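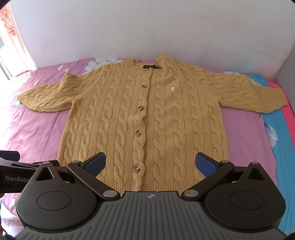
Stitness is looking for people who can fold and pack knitwear at home

We are a small service in Gornamthorpe for second-hand woollens. People send us their jumpers and cardigans, and we prepare them for the next owner. We now have more than 229 pieces waiting and we need helpers from January 16, 2018.

What the work is

You receive a bag of knitwear and you work on your own bed or a large table. Button the cardigan, lay it flat with the front up and smooth the sleeves. Cable knit is thick, so please take your time with it - a hard crease stays in the wool for long. Pick off any lint and look if the label is still well sewn. 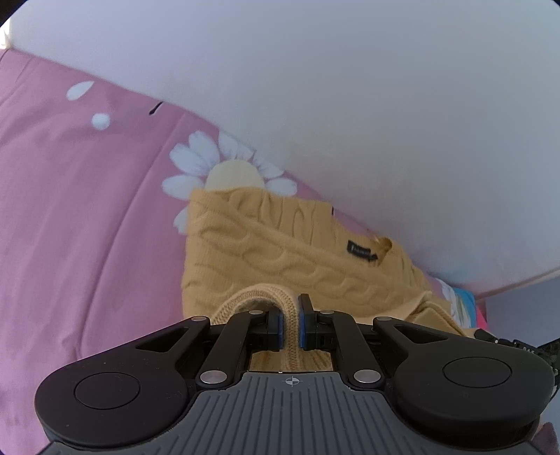

Who can apply

You do not need experience, but you should have clean hands, a clean sheet and some patience. We ask for 36 pieces in a month. Smokers' homes are not possible, I am sorry.
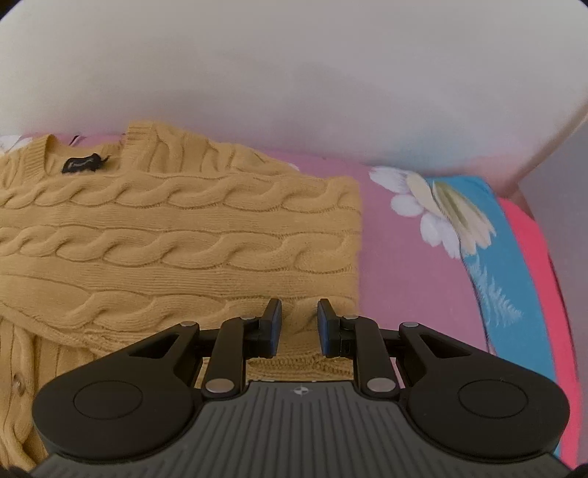

It is also good if you can sew on a button, but we can teach you this at our room in Tivell House. Bags and tissue paper are given by us.

To apply, write a short letter to Stitness, Willems Yard, Gornamthorpe, and put reference 409 on it. Please tell us which days you are free.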